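Section 4. Setting up the kitchen table task

Okay, so if you've made it this far, the arm is bolted down, the Skendow control software opens without yelling at you, and you've done the homing routine from Section 3. Now comes my favorite part, the toy kitchen! I wrote this for the new members of the Zornard robotics club, but anybody using our table at the Larken meet can follow it too.

Before you start

You need the club laptop, the toy kitchen bin and the Vaughan score sheet. Plan on 36 minutes the first time through. You'll get faster (I can do it while eating a sandwich, which I'm not supposed to do).

1. Turn on the arm and let it settle before you touch anything on the table.

2. Lay out the toys. The plate goes toward the back with the ketchup bottle lying across it, and the orange slice goes next to the plate. Don't fuss over exact spots, a little variety between runs is good for us.
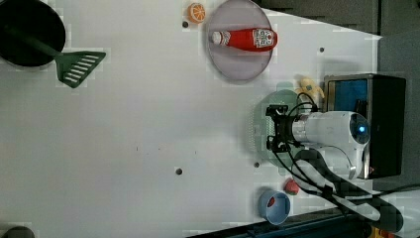
3. Keep the mounting holes in mind while you're placing the small stuff. We use them as landmarks when we talk on the headset, so pick one near your start spot and write it on the score sheet.

Caution: keep your hands off the table whenever the arm is live. If you need to fix a toy, pause first, say "paused" out loud, then reach in. Yes, even for the tiny strawberry that always rolls away.

4. Open the wrist camera window and bring the gripper down over the colander, nice and slow. I set the speed slider to 8 for this and leave it there. You want a finger on each side of the wall you're going to pinch, with plenty of green between them before you close. If the picture smears, you're moving too fast, so let go of the stick and wait for it to sharpen up. 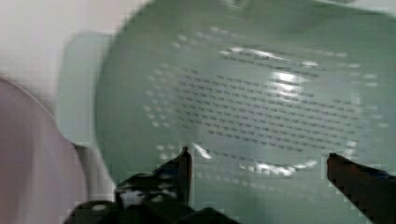

5. Switch to the overhead view and check your cables. I do this every single time now, after a very embarrassing run in April when I dragged half the dishes onto the floor!

Note: the two views don't point the same way, so pushing the stick left can look wrong in one of them. Pick one view for steering and use the other one just for checking.

6. Start recording, then do the pick. Close the gripper in little taps, lift straight up, and hold still for a slow breath before you travel anywhere.

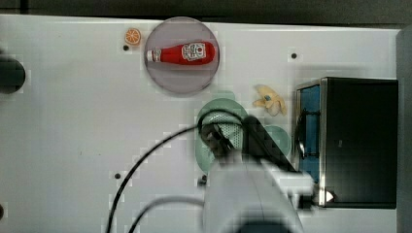 7. Stop recording and name the run. We count up from 201, because everything under that belongs to last year's team and I really don't want to mix them. Anything longer than 3000 frames gets split in two by the software, so don't panic if you see a second file pop up.

8. Go back over the wrist video before you reset the toys. Perforated holes are a pain for our edge finder, especially where some look dark and others look bright, so I scrub through and flag any stretch where it loses the rim. Shiny plastic does the same thing to it. If you've got a lot of flags, move your lamp a bit and run it again.
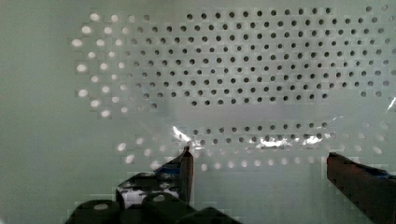 One reader of the first draft wrote back that step 8 should tell people to lock the exposure before they start moving lamps, and that doing it in that order had saved their team a whole evening of reruns. Good call, so please do that first. The exposure lock is in the camera menu, second tab, and it resets itself every time you restart the program, so check it again after lunch.

9. When you're done, park the arm, put the toys back in the bin and plug the laptop in to charge.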